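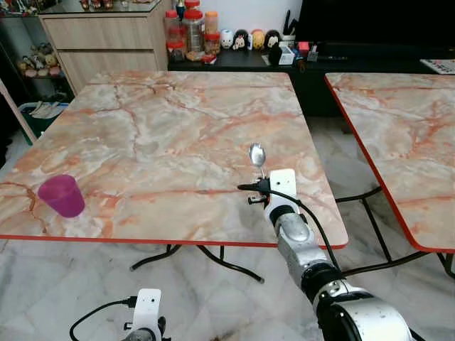

The Potura square table is our most asked-for model for small dining corners, tea shops and waiting rooms. It is made for people who want a bright surface and do not want to take care of it like a piece of jewelry. The top has a marble pattern in a pinkish peach color, with veins of orange, white and pale gray, and a thin orange-red trim follows the front edge. A plain cup in a strong color, such as the magenta one lying on its side there, looks very good against it. The legs are black metal, curved, and they open outward below the top, so the table has a light look on a pale floor.

Many customers buy the Potura as a pair. Because the pattern and the trim are the same on each table, you can use them separately on normal days and push them together when the family comes. Please note that the veins do not continue from one top to the next. We choose the tops for a pair by color only, and small differences are normal.

Colors

The Potura is offered in 5 colors: peach, cream, gray, dark green and black. Peach is the color we keep in largest quantity. Cream and gray are usually ready to send as well. For dark green and black, please write to us first. The legs are black for all colors, and we are sorry that we cannot change this for single orders.

Computer screens show peach in very different ways, some more pink and some more orange. If the color is important for your room, ask for a sample piece. It is the size of a playing card and we send up to 4 samples to one address without charge.

Delivery and assembly

The table arrives in 2 boxes, one for the top and one for the legs with the screws and the key. It is better that two persons lift the top. Lay it face down on a blanket, put the legs in position, and turn all screws only halfway in the beginning. When every leg sits well, tighten them one after another. Then turn the table over -- lift it, do not roll it on the edge, or the trim can be damaged.

If the table moves a little on your floor, turn the small foot under the leg until it stands firm. On tile floors this is often needed, as the joints between the tiles are lower.

Daily care

Wipe the top with a soft damp cloth and dry it after. A little dish soap is fine. Do not use scouring powder, steel wool or bleach. Coffee, tea and soy sauce should be wiped the same day. For hot pots please use a mat. The trim can be cleaned with the same cloth, but do not pull it with your nails if something is stuck there -- warm water and some patience is enough.

Warranty and spare parts

The legs have a warranty of 5 years and the top 2 years, for use at home. For shops and restaurants please ask for our separate conditions. Trim, feet and screws can be ordered as spare parts, also after the warranty.

Questions about the Potura are answered by Pei-shan Mok (orders and samples) and Haris Đorđević (spare parts). Please write your order number in the first line of your message.

Page last changed: 19 May 2020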